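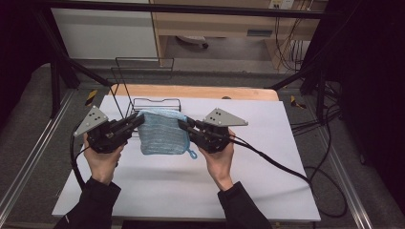 Danholm House Services, Linen and Small Goods

Section 5: Hanging knitted cloths on the wire rack

The packet says these cloths dry flat in any position. We doubt it, and so should you. A ribbed knit goes where its weight takes it.

1. Stand the black wire rack on the board with its upright back away from you.

2. Take the cloth by two neighboring corners, so that the top edge is taut and the rest hangs down. The blue cloth is held this way, with its string loop at a lower corner.

3. Look at the hanging edges. If one side is longer, lower the cloth and take hold of the corners again. Shaking it is supposed to even it out. We have yet to see that work.

4. Bring the cloth over the top rod and let go of both corners together.

5. Straighten the fold by hand.

Note: The Wastton leaflet recommends hanging by the loop. For a quick airing, maybe. Left overnight, ours came off with a stretched corner.

Caution: Don't pull a snagged cloth off the rack. Lift the knit clear of the rod first.

Cloths marked "no ironing needed" go to Rajkumari Rathore for a second look before they are folded away. For shelf labels, see Section 37.

Print this page | E-mail this page

Contact: Danholm House Services, Stistville, ext. 111 | Copyright Danholm | Back to top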